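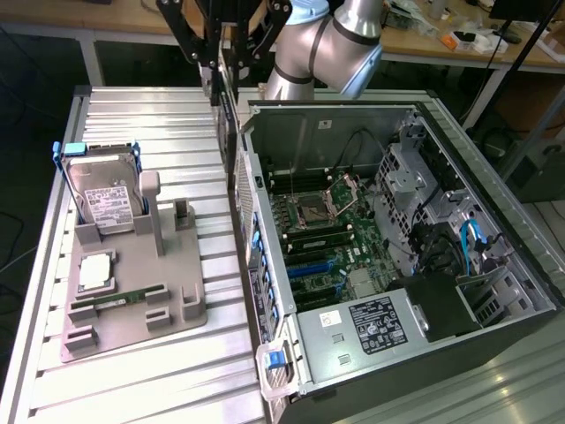
共同事務所ウーティッツ館、8月の防火・電気安全点検の結果をまとめました。一番指摘が多かったのは、今年も電源まわりです。横倒しで側板を外したパソコンの筐体というのは中身がよく見えて大変勉強になりますが、各室の机の下にあるものは、開けるまで何が溜まっているかわかりません。今回は開けました。後悔しています。
点検者:テーダ・ベッチャー 立会:レオニー・ラーテイェン

1 電源タップの接続状況 【不可】
タップの先にタップ、その先にまたタップ。終点は電気ポットでした。壁のコンセントから直接取ってください。

2 パソコン吸気口の清掃 【要改善】
310号室の吸気口はフェルト状。冬物が一枚編めます。電源を切り、プラグを抜いてから掃除のこと。

3 避難通路の幅 【不可】
規定の60センチに対し、北側廊下は30センチ。横歩きなら通れるとの申し開きがありましたが、火事のときに横歩きする人を私は見たことがありません。段ボールは月内に撤去。

4 消火器 【可】
本数、期限とも問題なし。ただし2階の1本に帽子がかけてありました。似合っていましたが、外しました。

5 非常灯 【要改善】
階段踊り場の1灯が点かず。管理会社フックスに連絡済み、返事待ち。前回の記録にも同じ文があります。

6 分電盤の表示 【要改善】
「たぶん給湯室」という札が残っています。マコフスカさんに回路を確認してもらい、「たぶん」を取ること。

7 給湯室の換気扇 【可】
音は大きいが回ります。

8 非常口の鍵 【不可】
内側から開けるのに鍵が必要で、その鍵は417号室の引き出し、引き出しの鍵は所在不明。本日15時にサムターン錠への交換を依頼しました。

「不可」の3件は、改善後に点検者まで声をかけてください。再点検に伺います。机の下も、もう一度見ます。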